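Brown paper on the breakfast table - what do I do about crumbs and rings?

Songül Ersoy
I just covered our white table with one big sheet of brown paper and I love it! It makes breakfast feel like a picnic. We keep the toaster out all day, plus cups and a couple of bowls. How do I get the paper to lie flat, and should the toaster be standing on it at all? I left a bit of white showing at the sides and along the front because I liked the look. 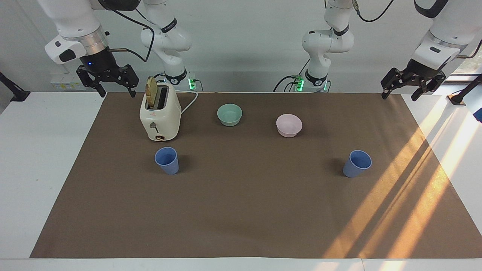
Toaster toward the back, blue cups and bowls out too.

Mieke Jansen
Oh, this is such a fun way to set a table! For creases, roll the paper up against its curl and leave it overnight. A small crease near the edge will mostly relax by itself. I'd move the toaster onto a tile or a board when it's on - mine scorched a paper runner once, and that was a cheap Stevens one on its lowest setting. Crumbs are the best part, you just lift the sheet and tip it all in the bin!

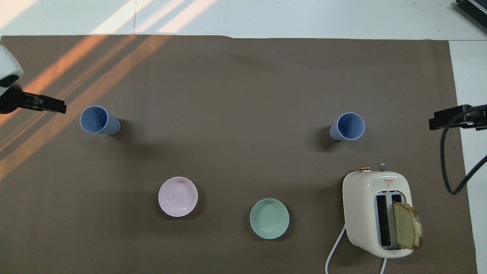

Page last changed in September

Those pastel bowls look lovely on the brown, by the way. The pink and the mint green with the light blue cups, and then the stripes of sun coming over the paper... I want breakfast now. Wipe the bottoms of the cups before you set them down and you won't get rings.

Cor Verbeke
Just buy a roll. We got 400 feet and change it every 6 days. Tape under the edge works too.

14 shares - 3 comments
Contact | Copyright Tillcombe Home Help | Back to top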